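Workshop Guides > Farnura Hand Gripper > Set-Up Guide > Section 4

Last updated: Thursday, October 19, 2023

4. Fitting the Finger Pads, Camera and First Picks

This section covers the final assembly of the Farnura hand gripper and the first practice recordings. It assumes you have finished Section 3 and that the handle, trigger and drive link are already together. If the trigger does not return by itself when you let go, go back to 3.6 before you continue.

The instructions apply to builds made with the Bosska printed parts set, revision 2. Builders at the Dinunville shared workshop can use the parts in the gray drawers under the printers. Home builders should check their parts against the list at the end of Section 1.

4.1 What you need

- Left and right jaw arms, black
- Two ribbed finger pads, blue
- Pivot screws and round caps
- Marinescu camera bracket and its two clamp screws
- Small hex driver
- Flat file
- Thread lock, medium strength
- A memory card, formatted in the camera you will use

CAUTION: Keep your fingers out from between the arms while the trigger is connected. The spring is not strong enough to injure you but it will pinch.

4.2 Clean up the jaw arms

1. Check the inside edges of the triangular cutouts for stringing and loose plastic. Cut away anything larger than a hair.

2. File the flat face of each arm where the finger pad will sit. Stop as soon as the face is even. Taking off too much will leave the pads tilted.

3. Push a pivot screw through each hole by hand. It should slide through with light pressure. If it has to be turned to go in, open the hole with a drill bit held in your fingers. Do not use a power drill.

Note: Arms printed before June had a tighter hole at the lower joint. They can still be used.

4.3 Fit the finger pads

1. Lay both pads on the bench with the ribbed surfaces facing each other. The pads are mirror images and will only line up one way.

2. Set the left pad into the left arm and start the pivot screw. Leave it two turns loose.

3. Do the same on the right.

4. Squeeze the trigger slowly and watch the tips. They should meet at the same height. If one tip is higher, take that pad off and check the flat face again for leftover plastic.

5. Put one small drop of thread lock on each screw and tighten until the pad pivots without rattling. Back off an eighth of a turn if it feels stiff.

6. Press on the caps.

7. Let the thread lock set overnight.

CAUTION: Thread lock will cloud the blue pad material. Wipe off any spill right away with a dry cloth. Do not use acetone.

4.4 Mount the camera

1. Slide the bracket onto the rail above the handle until it stops.

2. Tighten the two clamp screws evenly, a little at a time on each side.

3. Clip in the camera and turn it on.

4. Open the jaws fully. Both finger pads should be in view near the bottom of the picture, with the gap between them close to the center line. Adjust the bracket from side to side if needed.

5. Close the jaws. The tips should stay in view for the whole travel.

6. Mark the rail with a paint pen at the front edge of the bracket. If the bracket gets knocked, you can put it back on the mark and skip steps 1 to 5.

The full build with bracket should balance on one finger placed just ahead of the trigger. If it tips forward, the camera is too far out and your wrist will tire quickly.

4.5 Set the opening

The jaw opening is controlled by the stop screw at the back of the handle.

1. Turn the stop screw all the way in. The jaws will open only slightly.

2. Back it out until the gap between the tips measures 70 mm.

3. Lock the nut against the handle.

70 mm suits most household cloth, small boxes and packaging. A wider setting works but the pads meet the object at a poor angle and tend to push it away.

4.6 First practice picks

Start with soft items. They do not roll, they do not break, and they show up problems with the pads better than hard objects do. Use a hand towel, a washcloth or a sock, laid on a cushion or a folded blanket. A hard table is more difficult, as the tips have nothing to sink into.

1. Start the recording before you pick up the gripper by the handle.

2. Bring the gripper in from above with the jaws open and hold for a second over the item.

3. Lower until the pads touch the cloth on both sides.

4. Squeeze the trigger at an even speed. Do not snatch.

5. Lift straight up, move to one side, and lower before you release.

6. Return to the starting position and repeat.

Do not clear the room first. Ordinary clutter in the background is fine and is useful in the recordings. Do move cords, glassware and anything with loose strings out of reach of the jaws.
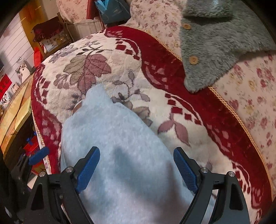
APPROACH AND GRIP

Keep the jaws open during the approach, with the cloth lined up between the two finger pads. Fluffy cloth like the light blue piece on the printed cushion hides its real thickness, so go lower than looks right. The pads need to close on the fabric itself and a grip on the pile alone will slip.

Plush covers cause a second problem. If you go too low on a deep pile, the pads will pick up the cover along with the cloth. Practice finding the depth between the two. Work well inside any corded or trimmed edge on the cushion until you are used to the reach, as the tips can catch under piping.

Watch the shadow of the gripper. A dark shadow over the cloth can make the camera lower its shutter speed and blur the fingers. If playback looks smeared, move a lamp to the side or lock the exposure in the camera menu.

CHECKING THE RECORDING

1. Play back the first file before you record more.

2. Confirm that both pads can be seen in every part of the pick.

3. Confirm that the item stays in view when it is lifted.

4. Delete files where the camera bracket moved. They cannot be corrected later.

A first set should have more than 149 usable picks. The number does not have to be reached in one sitting. On the Dinunville build, the pivot screws needed retightening after 196 picks, so check them at the end of the first set and again after the second.

4.7 If something is wrong

Jaws close unevenly: One pivot screw is tighter than the other. Loosen both and repeat 4.3, step 5.

Cloth slides out on the lift: Lint is packed in the ribs. Brush the pads with a dry toothbrush.

Trigger sticks halfway: The drive link is rubbing on the handle shell. See 3.6.

Picture shakes when the jaws close: The clamp screws on the bracket are loose. Tighten them and check the paint mark.

Pads have gone shiny: They are worn. Replace both at the same time, using a new drop of thread lock on each screw.

Store the gripper with the jaws open and the camera removed. Continue to Section 5 for naming and copying the files.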